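Soil Survey Technician (fixed term), Vudbridge office

12 shares | 3 comments

Wenska Land Services is seeking a soil survey technician to join the field mapping team at Vudbridge. The position is full time for two years, with a possible extension subject to funding. It reports to Jana Albers, Senior Pedologist.

Background

The Tam catchment survey covers 3,251 hectares of mixed grazing and cropping land. Existing soil maps for the district were compiled at a scale too coarse for paddock-level decisions on drainage, liming and stocking. The current program will replace them with a finer map, supported by laboratory analysis of samples taken from described profiles. Fieldwork began in June and is organised in blocks, each of which is sampled, described and checked before the next is opened.

Duties

The technician will locate sampling sites from supplied coordinates and confirm access with the landholder before entry. At each site the technician will extract cores to a standard depth by hand auger or vehicle-mounted corer, describe each horizon for colour, texture, structure, coarse fragments and field pH, and enter the description on the tablet form. Sites that cannot be sampled as planned are to be relocated according to the written procedure, and the reason recorded.

Samples are bagged and labelled in the field, then air-dried, crushed and sieved at the Vudbridge preparation room. The technician will carry out this work on non-field days, along with particle size analysis by hydrometer, electrical conductivity and pH in water and calcium chloride. Carbon and exchangeable cations are determined by an outside laboratory. The technician prepares those consignments and reconciles the returned results against the sample register.

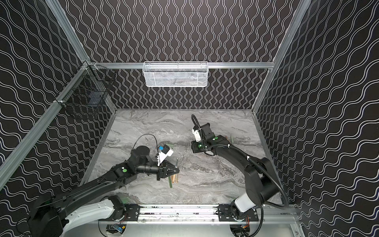 Field days are long and the work is physical. The technician should expect to spend about 59 days a year away from Vudbridge, in trips of up to 4 nights. Accommodation and meals are paid at the standard rate. Much of the catchment is unsealed and some tracks are impassable after rain, so trip dates move at short notice. Time worked beyond ordinary hours in the field is banked and taken as leave.

Selection criteria

Essential:

A diploma or degree in soil science, agriculture, geology, environmental science or a related subject, or equivalent practical experience.
Ability to describe a soil profile to a recognised field standard. Applicants trained overseas should state which standard they have used.
Accurate record keeping, including the correction of errors in a way that leaves the original entry legible.
A current driver's licence (manual) and willingness to tow a trailer.
Capacity to lift and carry loaded core trays over uneven ground.

Desirable:

Experience with hydrometer or pipette methods for particle size.
Working knowledge of GIS software. The team uses Kovier for field data capture and training will be given.
Current first aid certificate.
Familiarity with working around livestock – gates, dogs and bulls in particular.

Conditions

Salary is set according to the technical officer scale, with the starting step depending on qualifications and experience. Superannuation is additional. Protective boots, wet weather clothing and a hat are supplied. The successful applicant will complete a pre-employment medical and a four-wheel drive course, both at our cost. The probation period is six months.

How to apply

Send a résumé, a statement of no more than two pages addressing the essential criteria, and the names of two referees to Telma Mansilla, Recruitment. Please attach one soil profile description you have written yourself. It need not be published, and site details may be removed if they are confidential.

Questions about the fieldwork should be directed to Jana Albers. Questions about laboratory duties should go to Kuo-hua Mok, who supervises the preparation room. Applications close on Sep 7, 2026. Late applications will be considered only if arranged beforehand.

Shortlisted applicants will attend an interview at Vudbridge, followed by a practical exercise in hand texturing and profile description at a nearby pit. Travel costs within the state will be reimbursed on presentation of receipts.

3 comments | Share this listing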